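Guoqing Hao runs the manipulation project at Hetent, a two-semester course in which students build a control stack for a single arm and then collect their own training data. The arm is called Kumstead, after the first group's repository name. We spoke in April, between two lab sections.

The assignment this term is cable handling. Students teleoperate the arm, record episodes and train a policy on them. "Last year we used blocks," Hao said. "Blocks are solved by week three. A cable has no fixed shape, so the pose estimate the students wrote in the fall is no use to them."

The class of seven has logged 1,055 episodes. Hao discards any in which the operator paused for more than two seconds. "The policy learns the pause. It will stop over the cable and wait."

Asked about the split between training and evaluation, he said 400 episodes were held back at first, which he now considers too many. The next group will hold back fewer and vary the starting layouts more.

Most of the failures he reviews involve the approach. Students aim for the connector, a rigid target, and the fingers close too high. Aiming for the cord gives a better grasp but a less predictable lift. The Toleria team grades both and lets a threshold decide. Hao is not convinced by the threshold, but he has left it in.

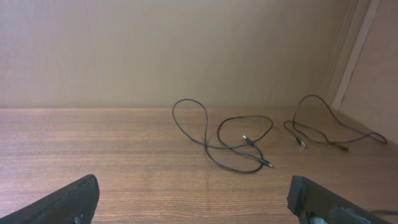

Wrist camera view on the cable task, with two USB cables on the table.

The wrist view is the only input the students may use for the final run. Hao wants to add a fixed overhead camera next year. "They have asked for it every week," he said. "I would like to see the calibration done first."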